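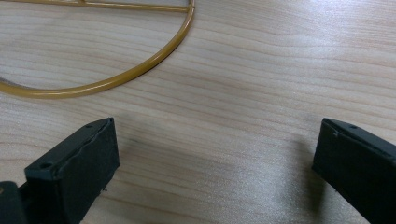
Oiling a table top, second attempt

The first attempt was in December and I put too much on. The oil sat on the surface, skinned over in the cold and stayed tacky for 11 days. I scraped it back with a card scraper, sanded, and left the whole thing alone until the garage was warm enough to work in. These are my notes from the second go, mostly so that I can find them again.

The top came from a joinery clearance in Clastthorpe. It is 22 mm thick and made up of solid boards glued edge to edge. The seller called it ash. I am fairly sure he was right, but I have not checked the end grain with a lens and it makes little difference to the method.

Sanding

I started at 80 grit to remove the last of the old finish, then 120, then 150. I stopped there. The Skodex tin says to go no finer than 150 and in this case I believe it. A test piece taken to 240 took up visibly less oil and looked thin beside the others. Pencil lines across the grain before each grit, sand until they are gone, vacuum, wipe, repeat. The random orbit sander is an old Grube with a worn pad, and it leaves swirls if I lean on it. The weight of the machine is enough.

After 120 I wiped the top with a damp cloth and let it dry overnight. This raises the fibres, and the 150 then takes them off. I skipped the step last time and the surface felt like a cat's tongue after the first coat.

Test pieces

Four offcuts, all sanded to 150:

Skodex hardwax oil, clear. Yellows the wood more than the word "clear" suggests.
Skodex hardwax oil, natural. Contains a little white pigment. Closest to the bare wood.
Vastik Danish oil. Pleasant colour, marked by a wet mug within an hour.
Vastik water-based varnish. Very pale, slightly plastic to the touch.

I chose the second. The pigment settles in the tin, so it has to be stirred from the bottom with something flat, and stirred again every ten minutes or so. Shaking it puts bubbles in.

Applying it

I weighed the tin on the kitchen scales before and after. The first coat on the upper face used 157 g, and I think even that was slightly generous at one end. It went on with a white nylon pad, worked in circles and then finished along the grain. I waited fifteen minutes and wiped off everything that would come off with cotton rag. If the rag slides easily, there is still too much oil there.

The second coat went on the next evening and used less than half as much. The underside got one coat on the same schedule. Leaving it bare is asking for the top to cup, as the two faces would then take up moisture at different rates.

Rags were laid flat on the concrete outside to dry before going in the bin. Oily rags left in a heap can catch fire by themselves – the warning on the tin is not there for decoration.

Curing

Dry to the touch by the following morning. The tin gives two weeks for a full cure and advises against standing water until then. Dinesh Matubbar, who has fitted more worktops than I have, told me to double that if the room is unheated, so no mugs without a mat for now.

Fixing it down

The top sits on a steel underframe with slotted holes, so it can move across its width. I used pan head screws with washers, in the middle of each slot, tightened until the washer stopped turning and no further. Pilot holes were 3 mm, with a bit of tape on the drill as a depth stop.

Still to do: ease the front edge, which is sharper than I would like, and buff the end where the first coat was heavy. I have a white pad left over and will try that dry on Friday before opening the tin again.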